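Fontana posted four words last night: "The house is full." No photo, no tag. My mentions have been a mess ever since.

Half of you say she's pregnant. The other half say it's the title of the Haltden sequel.

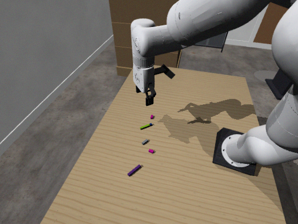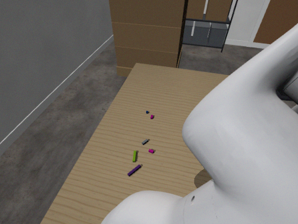
I went back through her posts to January. She has used the word "house" 42 times, and nearly every time she meant a theater. Her timeline is a bit like those small colored blocks on the wooden table — a loose line, and you can read any order into it. So I'd go slow on the baby talk.

What we do know: Haltden's stage version opens at the Grendura, which seats 1,275. The box office page switched to "sold out" 2 hours before she posted.

Judit Balogh, who directs it, liked the post and wrote "finally" under it. That fits a sold-out show — it doesn't fit much else.

Her co-star Porar hasn't said anything. He rarely does.

I'm not 100 percent sure. If her team puts out a statement I'll add it to this thread.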